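The Long Table on Brovard Street

My aunt called at noon to say the mosque kitchen had flooded and could I please, please find somewhere for 107 people to break their fast by sunset. I said yes before she finished the sentence. I was nineteen, I owned a bicycle, and I had never organized anything bigger than a birthday!

I rode straight to Murnetti Hardware, where I worked Saturdays and most of July, and asked my boss if we could have the parking lot. He was up a ladder. He said, "What for?" and I said, "Dinner," and he said the hoses were by the gate if I wanted to wash it down first. I could have hugged the ladder.

So I washed it down. I phoned everyone I had ever prayed next to. The Agbenyega bakery promised flatbread (they brought so much that people carried it home in their hats), and my cousins turned up with lentil soup in the back of a van, driving at the speed of a parade. 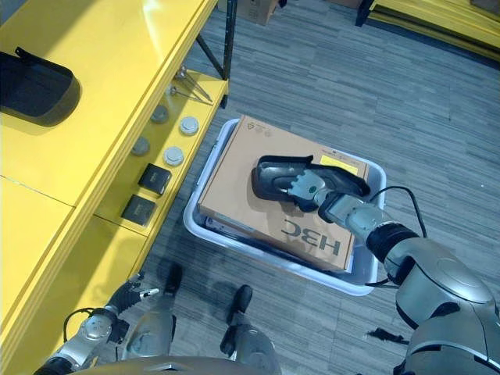
Sunset

The call to prayer came out of somebody's phone, propped in a coffee mug to make it louder. Then dates, water, and that wonderful hush when a whole crowd takes its first sip at once. I love that hush more than any song I know.

The Methodists from across the road wandered over to ask about parking and stayed for soup. A man in a bowling shirt wanted to know if the dates were always this good. My aunt told him yes, and gave him 2 more, and then the rest of the box.

When it was time to pray we rolled out every rug we had, and a few bath mats, and a picnic blanket with ducks on it. I got the ducks. I put my forehead down on that warm lot and could smell bread and wet asphalt, and behind me my boss was asking my aunt, in a whisper, whether we needed it again tomorrow.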